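Home Galleries Rooms Small Tables Contact

Pink Marble, Folding Legs: Setting One Place in the Front Room

Duleddale has no dining room. The builder's floor plan had a space marked DINING, and by the time the walls went up it had become a hallway with ambitions. So meals happen in the front room, on folding tables, facing a television large enough to have its own weather.

I have been keeping this gallery of small eating places for a while now, and I have a soft spot for the ones that make no effort to match a catalog. Duleddale does not match a catalog. It has two folding tables topped in a pink marble pattern, a floor in pale gray marble tile, and a black cabinet that wants no part of either. There is a lot of marble going on, and most of it is doing different things.

The pattern deserves its own paragraph. Real marble comes out of a mountain and takes its time. This one has cloudy salmon patches, cream drifting through them, and rust-red veins that wander off wherever they like. I was ready to make fun of it and then spent most of an afternoon looking at it. One dark red vein zigzags like a crack in a dinner plate, and I would bet that every guest has tried to feel it with a thumbnail.
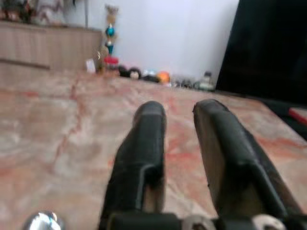

Does a busy top like this make a table harder to set?

A little, mostly with anything small and pale. Plain steel and one strong color hold up well against it, and patterned plates are a lost cause. Skip the placemat too, unless you want a third opinion on the table.

The house set is from Stavside, bought as box 506, which was meant to serve a family and has been whittled down over the years by picnics. What remains is stainless, which forgives nearly everything except being photographed. Stainless reflects the ceiling, the window and whoever is leaning over it wondering if the fork is straight.

Place setting for one, then. I am told there are rules. Fork on the left, knife on the right, blade facing in, water glass above the knife. The front room at Duleddale follows a looser school: dishes near the middle, cup on the left, fork and spoon together on the right like two people sharing a bus seat. It works fine. Your right hand has everything it needs, and your left hand can find the cup in the dark.

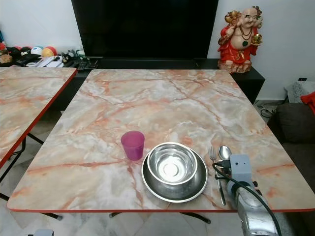

Bowl in its wider dish, pink cup, fork, spoon. Dinner for one, television off.

A word about the bowl. Nesting it in something wider is the best habit in the whole house, and I have taken it home with me. Soup goes over the side and lands in more steel. Bread gets somewhere to sit. At the end you carry the pair to the sink in one trip, feeling efficient. The only trouble is the noise, a bright little clank every time the spoon goes down, which at breakfast can be heard in the next county.

The cup is pink or purple depending on who you ask and which way the light comes in. It is plastic, you can see through it after a fashion, and it is by some distance the most cheerful object on the premises. I asked for a dozen like it at Valente and was shown 157 kinds of glass. Very nice glass. I left with a dish towel.

As for the tables, they came from Distar in October, two at once, on the theory that one would be for eating and the other for everything that gets put on a table when people are trying to eat. The theory has held. Folded, they live behind a door. Open, they are the right size for two adults who like each other or four who are prepared to apologize. The thin red edging is my favorite part. It has no business being there, and the whole top would look unfinished without it.

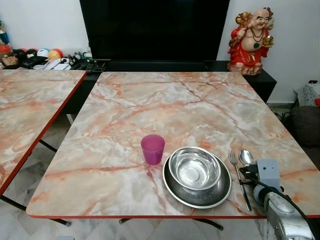
THE GALLERY KEEPER
Writer and picture editor, Small Tables

A few practical notes, for anyone tempted. Put the second table close enough to reach but leave a strip of floor between the two, or you will spend every meal pinching a finger in the gap. Wipe the top with a damp cloth and then look at it sideways, from low down, where the shine gives away what you missed. On this pattern a dried drop of tomato soup can pass as a vein for weeks.

Leave the television off at least until the bowl is empty. A blank screen that size makes a decent dark backdrop for a pink table, and it has better manners than most of what comes on it.

Next gallery: the Stavside breakfast nook, six stools, one of them level.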